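Arm on the kitting bench, month four. What changed at your place?

hekim_nights
Posted February 15, 2021
I work second shift at a small repack shop in Hekimville. We got our first arm in October, set up by an outfit called Movach, and people keep asking me if it took anybody's job. Short version – no, but my job is pretty different now. I used to hand-pack all night. Now I lay out the odd items on the long table, the arm side does its part, and I deal with whatever it sets aside. My wrists feel great. My head is more tired than it used to be!

The table is the part I didn't expect. Mixed goods are the whole problem for us. Bottles, clear trays, little flat packs, tape, lids, all different, and somebody has to decide what goes over to the arm and what stays with a person. That somebody is me, and there was no training for it beyond 30 minutes on day one. 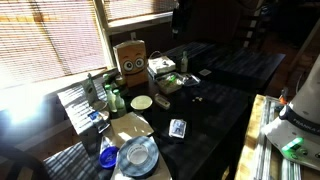
palletjac
Deciding is skilled work and they should be paying you for it. We went through the same thing at Vasham. Three of us moved from packing to "cell support" and the rate stayed the same for over 90 days until we pushed.

hekim_nights
Yeah, same rate so far. I asked. They said they'd look at it after the first year.

grayline24
Going to disagree with palletjac a little. I went from packing to tending and I'd call it easier work. Less lifting, and I go home without my back killing me. Not everything new deserves a raise.

palletjac
Easier on the back, sure. But who gets blamed when the count is off? At our place it was never the arm.

grayline24
OK, that one I'll give you.

mo_kitting
Kowalchuk put two in on our line and what I miss is the talking. Used to be four of us at one bench. Now I'm by myself with the radio. Does anyone rotate people through? Asking before I bring it up with my lead.

hekim_nights
We swap every 3 hours and it helps a lot. Definitely ask.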